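Skuser Handling Software: Progress Report 3
Prepared for the Nanard programme office by Sunita Esposito, software lead
15 December 2019

1. Where we are

Work on the two-handed pick software is on plan for two of the three items agreed at the last review. The recording tools are finished and in daily use. The grasp timing model is trained and running on the bench. The planner, which has to bring both arms to an object together, is behind, and section 4 sets out what we propose to do.

Spending is within the budget for the period. We have not drawn on the contingency.

2. Recording tools

At the start of the period our recorder wrote one file per hand and one for the head camera, and left it to the person at the desk to line them up afterwards. That took longer than the recording itself and gave us a fair amount of data that could not be used. The new recorder, which we call Zelladik after the folder it started life in, stamps all three streams from one clock on the recording machine. Drift between the left and right streams now stays under 9 milliseconds over a full session. The old set-up was often far worse than this, and never by the same amount twice.

Zelladik also refuses to start if any stream is missing. This was added after we lost a morning's work to a loose connector on the left hand. The operator gets a plain message on the screen saying which stream is absent.

We have 320 usable demonstrations of the two-handed lift. Each one has been checked by a person for a clean start and end, and marked up with the moment of first contact for each hand. Demonstrations where the object slipped have been kept and labelled as such, as the timing model needs them.
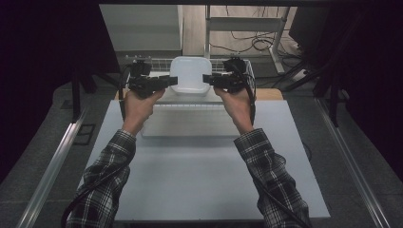
Two-handed lift: grippers lined up on either side of the square container, wire basket behind.

Most of the set uses light plastic containers with rounded corners. These are harder than they look. If one hand arrives early the container turns, and the second hand meets a corner where it should meet a flat side. Pale, slightly see-through plastic against a white surface also gives the perception software very little edge to work with. We chose the combination on purpose, as it is close to what the Tillman packing line will present.

3. Perception and grasp timing

The container detector was retrained twice. The first version found the object reliably when nothing stood behind it, but it tended to join the container to any wire mesh in the background and report one large object. The second version was trained with more mesh in view and no longer does this in our test set. It still loses the near top edge when the light is strong and even. We have worked around this by letting the detector hold its last good estimate for a short time when the hands cover part of the object, and this has been enough for bench work.

The timing model takes the position of both grippers and the estimated position of the container, and predicts when each pair of jaws should begin to close. It runs comfortably at the control rate on the existing computer, so the new graphics card listed in the original budget will not be needed this year.

One fault was found and fixed. The model had learned to wait for the right hand, as the person recording the early sessions usually led with the left and then paused. Later sessions were recorded with the lead hand swapped at set points, and the bias has gone.

4. Planner

The planner is the weak part of the project at present. It works out a path for each arm separately and then slows the faster one so that they finish together. This is fine in open space. Close to the object, where the two sets of jaws are nearly touching, it often decides that the arms will collide and stops. The limits we gave it are too cautious for this task, but loosening them everywhere would be unsafe.

We propose to plan the last part of the approach as a single movement for both arms, using the container as the shared reference point. A rough version has been written and runs in simulation. It has not yet been tried on the arms and we do not want to claim anything for it until it has.

The effect on the schedule is a delay of 2 weeks to the planner milestone. The final demonstration date does not move, provided the arm trials are not held up for other reasons.

5. Risks

The gripper firmware comes from an outside supplier and was updated in December without notice. The update changed the units in which jaw opening is reported. Zelladik now records the firmware version with every session and converts the values where needed, but another change of this kind would cost us time. We have asked the supplier for advance warning and are waiting for a reply.

Storage is filling faster than planned. The head camera accounts for nearly all of it. We are testing a lower frame rate for the parts of a session between lifts.

6. Next period

Try the shared approach planner on the arms at reduced speed.
Record a further set with deeper containers and with lids.
Move the data checks into Zelladik so that a bad demonstration is flagged while the operator is still at the bench.
Agree the acceptance test with Tillman, including what counts as a dropped item.

7. Decisions requested

We ask the programme office to accept the revised planner milestone, and to allow the money set aside for the graphics card to be spent on storage. Itemised costs are in the finance sheet sent separately.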